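Setting the table, 245 times over

At the Nudthorpe laboratory the working day starts with laying a place for one. There is a tray, a plate, a cup and a fork, and the job for the two robot arms is to put them where a person would expect to find them. A child of four can do it after being shown once or twice. The arms have needed a good deal more showing than that, and how much more is the question the group has spent the past year on.

The project is called Dollis. Its aim is narrow. Most robot arms that learn by copying are taught by a person who moves them, or moves a matching pair of handles, through the whole task from start to finish. Each run is recorded, and a computer model is trained on the recordings until it can produce movements of its own. The method works, but it is slow and dull for the people doing it. One run at the table takes a couple of minutes, and a bad one has to be thrown away.

The Dollis group wanted to know whether all those full runs were needed. Their idea was to record a small number of complete ones and make up the rest with short pieces: only the reach for the fork, only the lowering of the cup, only the moment when one arm has to get out of the other's way. The short pieces are quick to record. They can also be aimed at the parts the robot gets wrong, so that time isn't spent on the parts it already does well.

For the trial they settled on 18 full runs and 201 short pieces. A second model was trained the usual way, on full runs alone, with the same number of hours spent at the controls. Both were then put through 245 attempts each, with the tray starting in a different place on the table every time.

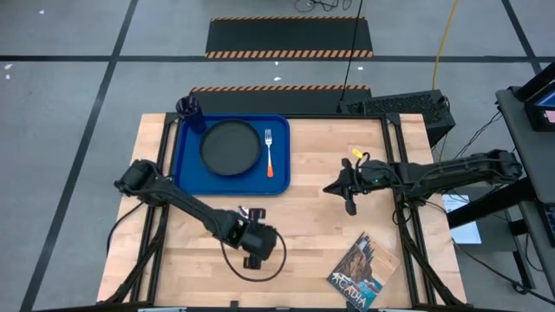
Scoring was strict. An attempt counted only if every item ended up on the tray, the right way round, with nothing dropped and no one stepping in. A fork lying across the plate was a failure. So was a cup set down on the rim of the tray and left leaning, even if it stayed up.

The model trained on short pieces did better overall, though by less than the group had hoped. Nearly all of its lead came from the fork. Forks are awkward for a gripper. They are thin, they lie close to the surface, and if the fingers come down a few millimetres off they push the thing along instead of picking it up. The model that had seen only full runs tended to make one try, miss, and then carry on as though it had the fork in its grip. The other one went back. Many of its short recordings began just after a missed grasp, so it had seen what to do next.

With the plate there was hardly any difference between the two. With the cup, the short pieces made matters slightly worse. The group thinks the cup recordings were too much alike, since most were made in one afternoon by one person who always came in from the same side. They have not yet tested that.

There was trouble at the joins as well. A model taught in pieces has to work out for itself how one piece leads to the next, and sometimes it stalled, with an arm hanging over the table and not moving at all. The full runs were put in to deal with this, and when the group left them out as a check, the stalls became so common that the check was stopped early. A few complete runs seem to be needed to hold the rest together. How few is still open.

The control software, Vurus, was written in-house and has been changed since the trial to flag a stall as it happens, which makes it easier to record a short piece from that exact position. The group has also begun trying the method with a harder layout, known in the lab as Talavera, in which a bowl has to go on top of the plate and both arms must be over the tray at once.

Other groups will want to see the work repeated on different arms and different objects before they change how they record. The Nudthorpe results come from one table and a small set of tableware, and the written account says so on its first page. The recordings are due to be released in December, failed attempts included, along with the scoring sheet.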